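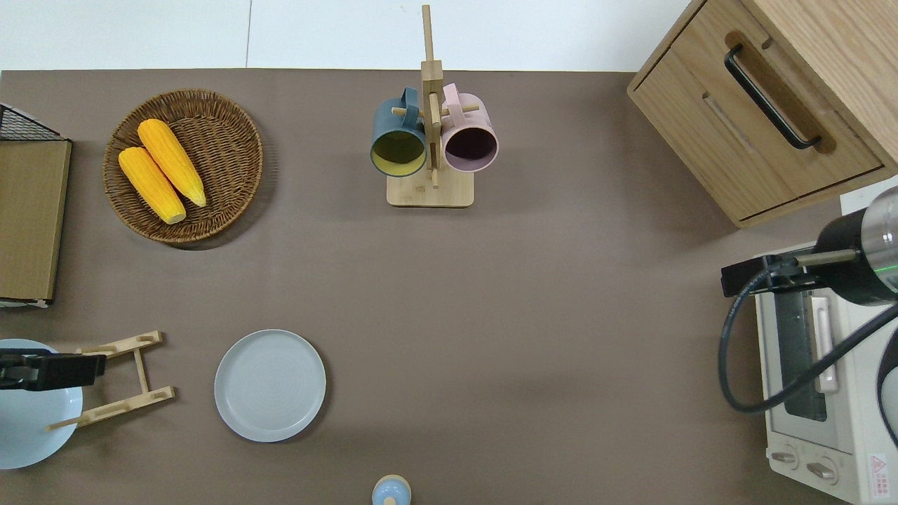 I had been at Koritside for maybe ten minutes when Masaru Uchida handed me a coffee and told me not to expect much before lunch. He runs the planning team there, and planning, it seems, is a lot of sitting on stools and looking at a screen full of colored lines while two arms hang over a table and do nothing at all.

The task that week was tidying up. Plates, a dish rack, a mug tree, a basket of corn – the sort of table I'd clear in two minutes while on the phone. For the software it's a long argument. Which arm goes first? If the left one takes a plate, where can the right one be without the two of them bumping elbows? And what do you do about the toaster oven, which takes up a big chunk of the right side and has a handle just begging to be snagged?

Their planner is called Trivar (I asked what it stood for and got three different answers, so I gave up). Every time it needs a move, it dreams up 600 possible paths, throws out the ones that would hit something, and scores whatever is left. Short is good. Smooth is good. Dragging a cable across the front of an oven is very bad, and Tomomi Takagi spent most of the spring teaching it that.

"The arm is easy, we know its shape exactly," she told me. "The cable does whatever it likes."

Her fix is kind of lovely. Trivar now treats the cable as a fat, floppy sausage that's always a bit bigger than the real thing. You lose some paths you could have used, but you stop losing afternoons.

Then there are the mugs, and oh boy, do people have feelings about the mugs! A mug on a peg can't be pulled straight toward you. It has to be lifted a little, then slid off, and the planner only knows that if the perception side tells it where the handle is. Ryota Hattori, who writes that part, showed me a replay where the guess at the handle was off by one finger's width. The whole tree came along for the ride.

We did get a run in before lunch, as it happens. The left arm dropped toward a plate, stopped, and sat there for what felt like a week. I assumed it had crashed. Ryota shook his head and pointed at the log: 200 paths tried, all rejected, trying again from a new wrist angle. Off it went. I may have clapped.

October is when they want the whole table done in one go, no human touching the keyboard. Masaru thinks they'll make it. Tomomi made a face and went to refill her cup.

Comments

Tatsuya Sakamoto
The sausage trick is real, we do the same thing with hoses at our shop. Make it too fat and the arm won't move at all, ask me how I know.

plalto_reader
Would have liked more on the scoring. Does it weigh both arms together or one after the other?

Toshio Hoshino
I pull the whole mug tree over about once a month and I have eyes. Go easy on it!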